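Can a Robot Arm Do the Stockroom Chores Yet?
Project report, Automation Lab II, Briston campus

1. Question

Our group wanted to know whether a single arm with a two-finger gripper can take over the small jobs in a shop stockroom. We picked one: moving paper gift bags between plastic bins and trays. A new employee learns it in a few minutes.

2. Setup

The work area was a roller rack with blue bins on it and more bins on shelves behind. The arm ran on the Zondovach control package, which the department already had a license for. We used the Leblanc planner for the paths.

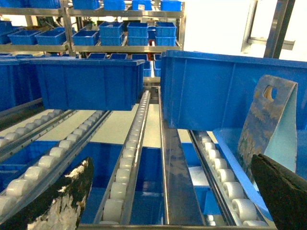 Each attempt started with the arm in its rest position. We scored a pick as good if the bag left the bin without slipping and ended up in the correct tray. We logged 1,716 attempts in February, in sessions of up to 500.

3. Problems

Paper bags are harder than boxes. They fold under the fingers, and the shape the planner expects is gone by the time the gripper closes. Thin edges were also difficult to find from the wrist camera when everything behind them was the same color.
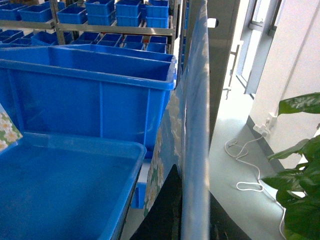
Figure 2. Wrist camera view, with the blue tray at lower left and parts bins on the shelves behind.

We changed the approach angle 8 times before settling on one. Gripping at the top edge worked better than gripping the side panel, where the paper buckled.
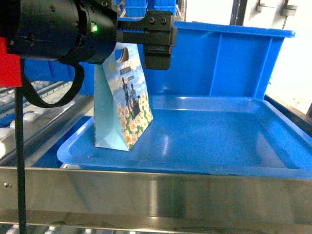 Lowering was the slow part. We cut the speed for the last stretch, and cycle time went up by 2 seconds. The Goderum force sensor would probably let us speed this up again, but it arrived too late to be mounted.

4. Answer so far

For flat, stiff items, yes, with someone nearby. For paper bags in mixed bins, we would not leave it alone for a shift. Next term's group should start with the force sensor and repeat the lowering tests.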